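Notebook, August 28, 2025
Skomholm print room, poster scanning

Good long day at the bench and I want to get it all down before I forget which box is which. We finished the Altine boxes, all of the school board and transit bond material, and that brings the count of flat items scanned since June to 297. I'm so pleased with how they look. The transit bond series in particular (the big orange ones with the bus coming straight at you) had been folded in quarters in somebody's garage for decades, and after a night under the glass weights they lie nearly flat. There is still a ridge on number 42 where the folds cross, and I would leave it alone.

Settings, so that whoever takes over doesn't have to guess: 600 dpi for anything letter size or smaller, 400 for the full sheets, color target on the left margin every time. I tried the lower lamp setting on the fluorescent inks and the pink came out closer to the paper in my hand, though still duller. Ainhoa thinks we should shoot two versions of those and keep both. She may be right, but it doubles the storage and I'd like to see what the drive says first. 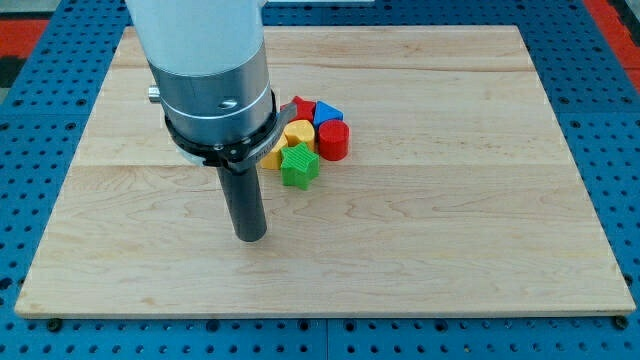
Back to the door hangers, which I've been putting off. They're the little cards that precinct walkers left on the knobs, and most have a die-cut hole that tears if you so much as look at it. Ainhoa Peñalver sorted them by ward last week and found three printings of the same council slate, each with a different order of names, which I find wonderful – somebody must have complained! For scanning them I want a pale backing board, plain and light like the wooden one on the blue perforated table, so that the hole reads clearly and doesn't go to black. I tried a dark card first and lost the edge of every brown hanger in the batch. Cut the backing a little larger than the hanger and leave it in place for the whole run.

The Velo folder is a puzzle. Velo was the bicycle lane campaign, and the folder has 150 copies of one leaflet plus a single handwritten draft of it with whole paragraphs crossed out. The draft is the treasure as far as I'm concerned. It had a rent line in it that never made the printed version, and I'd love to know who talked them out of it. Scan the draft front and back, scan two clean leaflets, box the rest.

Catalog is at 3126 entries counting the buttons. Xiao export still drops the accent marks in surnames, so check those by hand after every upload, please, I fixed a whole page of them this afternoon and would rather not do it again.

To do: more glassine sleeves, the long ones. Relabel Altine box 4. Ask the donor about the lawn sign stakes, and whether we're meant to keep them with the signs.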